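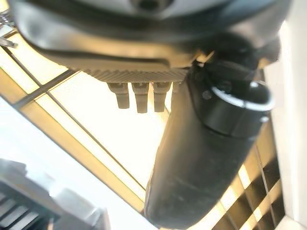
I finally got my security deposit back from my old landlord, and it took a small claims filing to do it. I've been promising some of you the whole story since I moved out of the Orkgate apartments, so get comfortable. The dispute was over $500, and if you've never rented from a big management company you may think that's too little to fight about. It was too much for me to let go! When I started out I pictured the whole thing as one big scary lawsuit, and what I got was a row of separate little jobs, a lot like those tan pegs hanging side by side up there, with the last one shorter than the second one and half hidden behind the black arm. My half-hidden one was serving the papers. I hadn't even thought about it until the clerk asked me how I planned to do it.

Let me back up. I gave notice, cleaned like a maniac (I did the inside of the oven, people), and handed my keys to the front office. My lease said the company had 28 days to return the deposit or send me an itemized list of what they were keeping and why. Day 28 came and went. I called and got the phone tree. I emailed and got an auto-reply thanking me for being part of the Zekside family. When a letter did show up, it said "general wear, carpet, misc." with no prices next to anything. Misc! I read that word out loud in my kitchen several times.

My first move was a demand letter, and I wish I'd sent it sooner. I kept it to one page. It had my name, the old address, the date I moved out, the amount, the part of the lease I was relying on, and a deadline for them to pay me. I took out all the parts where I called them names (there were some good ones). Then I mailed it certified and saved the receipt in the same folder as the lease. They signed for it and never wrote back.

So off I went to the courthouse. The small claims form where I live is short, 2 pages, and most of it is just boxes. The one that tripped me up was the name of the defendant. I'd written Zekside because that's what was on the sign and on every rent reminder, but the company on my lease was Venter Property Holdings. The clerk couldn't give me legal advice, and she told me so very nicely, but she did ask whether I'd looked at the top of my lease lately. Bless her. I went out in the hallway and filled out a new form.

Then came service, which just means getting the papers into the right hands in a way the court will accept. In my county you can't do it yourself. I could have paid the sheriff's office or a process server, and I went with the process server. It's an added cost, but I was allowed to ask for it back in the claim. Check your own court's website on this one, please, the rules are all over the place from state to state and I'm a person with a blog.

While I waited, I put together my evidence. Move-in checklist, move-out photos, emails printed in order, the "misc." letter. I made 3 copies of everything: one for me, one for them, one for the judge. I practiced saying my side in a couple of minutes and kept getting sidetracked by the oven.

And then, early in December, a woman from Venter called and asked if I'd drop the case if they mailed a check for the full amount plus my filing and service fees. I said I'd drop it when the check cleared. I got that in writing. It cleared, I filed the dismissal, and I spent part of it on a very nice dinner and the rest on boring car stuff.

I was almost disappointed about the hearing, to be truthful. I had tabs on my folder and everything. If you're sitting on a letter like mine, pull out your lease and look up your deadline tonight. And leave me a comment if you've been through it, I want to hear how it goes in other places.

Posted by Refilwe Radebe
December 26, 2023

Comments

moss_and_toast: "Misc" is what they put on mine too! They kept half. I never fought it and I'm still mad.

Drerkico: Good call waiting for the check to clear. My cousin dismissed hers first and had to chase them for months.

Pat in 2B: Did you have to take a day off work to file?

Refilwe: @Pat just a long lunch! Our courthouse takes forms by mail too, but then I'd have sued the wrong company.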